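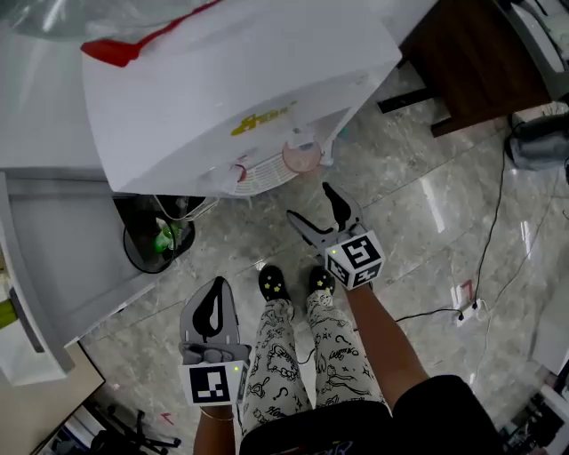

Chest Freezer Care and Storage: Frequently Asked Questions

These answers apply to manual-defrost chest freezers sold or serviced through Grukholm. Where the manual supplied with the appliance gives a different value, use the value in the manual.

Setup and placement

How long should a new freezer stand before it is switched on?
If it was transported upright, let it stand for 2 hours. If it was laid on its side at any point, let it stand upright for 24 hours. Oil from the compressor can move into the refrigerant lines during transport and needs time to drain back.

Can the freezer be kept in a garage?
Only if the temperature in the garage stays within the climate class printed on the rating plate. Class SN covers 10 to 32 degrees Celsius, class N covers 16 to 32, class ST covers 16 to 38 and class T covers 16 to 43. Below the lower limit, some models run the compressor too seldom to hold the set temperature.

How much clearance is needed?
Follow the installation sheet for side and rear clearance. Check the space above as well, with the lid fully open. A wall cabinet that clears the closed lid may block it halfway. Do not cover any ventilation openings in the housing.

Does the floor need to be level?
Yes. A cabinet that rocks or leans can pull the lid out of line with the gasket. Correct it with the feet or with solid shims. Do not place the freezer on thick carpet.

Can I use an extension cord?
No. Plug the freezer directly into a grounded wall outlet. A shared circuit is allowed, but a breaker tripped by another appliance will also cut power to the freezer, and this can go unnoticed overnight.

Temperature

What temperature should I set?
0 degrees Fahrenheit (minus 18 Celsius). On models with a numbered dial and no display, start at the middle position, place a freezer thermometer between packages halfway down, and read it after 24 hours. Adjust one step at a time.

How much fresh food can be added at once?
The limit is given on the rating plate as freezing capacity, in kilograms per 24 hours. Place unfrozen packages against the inner walls, where the evaporator tubing runs, and keep them from touching food that is already frozen. If the model has a fast-freeze switch, turn it on the day before and off again once the load is solid.

The outside walls feel warm. Is this a fault?
No. Most chest freezers release heat through condenser tubing behind the outer side panels. The walls are warmest after loading and on hot days.

Defrosting

When should I defrost?
When the ice on the walls reaches a quarter of an inch, or once a year, whichever comes first. September suits households that fill the freezer from a fall harvest, as stock is usually low.

What is the procedure?
Unplug the freezer. Move the contents to coolers. Open the inner drain plug, then the outer one, and place a shallow pan under the outlet. Leave the lid up. Bowls of hot water set on a towel on the freezer floor will shorten the job. Wipe the interior dry, refit both plugs, close the lid and restore power. Return the food when the thermometer reads 0 degrees Fahrenheit.

Can I use a scraper or a heat gun?
A plastic scraper may be used on loosened ice. Do not use metal tools, heat guns or steam cleaners. A punctured evaporator line generally can't be repaired economically.

Power failures

How long will food stay frozen?
A full freezer holds for 48 hours and a half-full one for 24, provided the lid stays closed. Food that still contains ice crystals or is at 40 degrees Fahrenheit or below may be refrozen, with some loss of texture.

Parts and service

How do I check the lid gasket?
Close the lid on a strip of paper and pull. Repeat along all four sides. If the paper slides out freely, clean the gasket with warm water and dish soap and test again. If the result is the same, replace the gasket.

Which gasket fits my model?
Grukholm stocks the Colonow 646 gasket for the Cisneros chest series. It is supplied folded. Lay it flat at room temperature until the creases relax before fitting it. For other makes, send the full model number from the rating plate.

Does the Mimeo temperature alarm work with all models?
Yes. The Mimeo is a separate battery unit with a wired probe and has no electrical connection to the freezer. Route the flat section of the probe lead over the gasket on the hinge side and repeat the paper test at that point.

What do I need when requesting service?
Model number, serial number, room temperature, thermometer reading and dial position. Requests received before 2 p.m. are answered the same working day.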